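## News from the folding bench

Hello again from the back end of the Clidthorpe building, where I've spent most of May arguing with a planner. Those of you who use Skitero will have seen the release note and perhaps wondered why such a short list of changes took so long. I'll tell you, because I've got a fresh cup of tea and the grumbling will do me good.

Skitero, for anyone who joined the list recently, is the bit of our software that decides what both arms do next. It takes the cloth outline from the perception side, picks two places to grab, then works out a pair of paths that get the grippers there without the arms clouting each other. Up to now it did the whole lot in one go. It chose both grasp points, planned both arms together and sent the result off. Lovely when it worked! When it didn't, you got a long pause and a "no plan found" message that told you precisely nothing about which arm was the trouble.

So I've split it up. Each arm now has its own short plan, and a little scheduler (I've called it Birkett, after the lane I walk down in the mornings) looks at the two and decides who goes first, who waits, and where the waiting arm should park itself. The parking turned out to be the fiddly bit. My first try always sent the idle arm home, miles away, and everything took an age. Now it waits at a spot near the cloth, provided the predicted sweep of the other arm leaves it enough room.

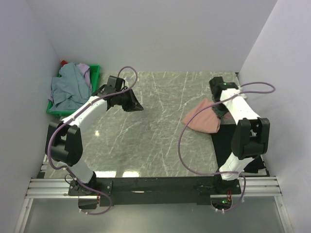

*Right gripper at the pink cloth, left gripper clear of it. Basket in the far corner.*

The other half of the job was perception, and I'll own up to having been lazy there. The old corner finder was trained on tidy outlines, and real clothes aren't tidy. A sleeve tucked under, or a peak of fabric sticking up at the back, and it would cheerfully report a corner in the middle of a crease. I went back through the logs and pulled out 796 corner guesses to mark by hand, which took me two evenings and most of a packet of ginger nuts. A depressing share of the bad ones came from the same mistake: a fold edge with a dark shadow beside it looks awfully like the end of the garment if you're only looking at a small patch.

The fix is quite dull. The corner finder now gets the full outline as well as the close-up patch, and it has to hand back a confidence with every point. If the confidence is low, Skitero is allowed to ask for a smoothing move first and look again afterwards, instead of committing to a grab it doesn't believe in. It also prefers a pair of corners on the same edge, ideally the one nearest the arms, because those give the planner the shortest reach and the fewest awkward elbow positions.

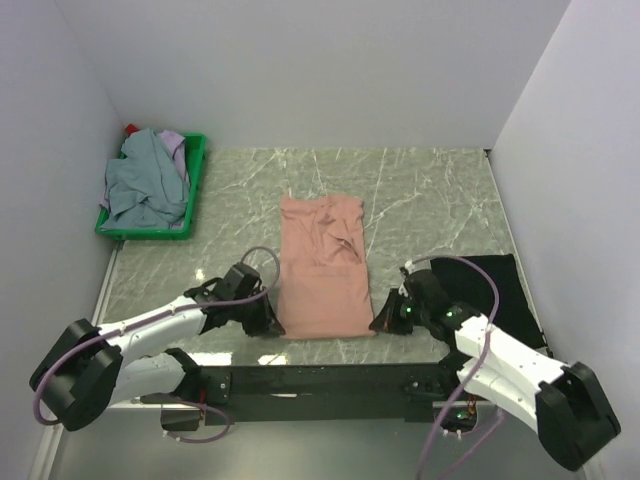 I've also put a hold on closing the fingers. Both arms have to report that they've settled before either one is told to grip, and the settle check can take up to 200 milliseconds. I know that'll annoy the speed fans among you. You can shorten it in the config, but please watch the cloth while you do, as a gripper that shuts early can drag its corner along before the other one is ready, and then your nice outline is out of date.

A few smaller things, in no order at all:

- The viewer draws the two paths in different colours at last. Sorry it took so long.
- Failed plans now name the arm and the step that failed. I closed 23 old tickets on the strength of that alone and felt marvellous.
- The Senness bridge reads the new message format, but it won't read the old one, so update both ends together.
- Replays start from any step you like, and you needn't sit through the opening of every log.

Still on my list is the black cloth problem. Dark fabric gives us a very patchy outline under the bench lights, and the confidence scores wobble all over the place from one reading to the next. I've got 46 recordings set aside to dig through, and if any of you have logs with dark fabric in them I'd love a copy, messy ones especially. Pop them in the shared folder with a note of which Skitero version you were on.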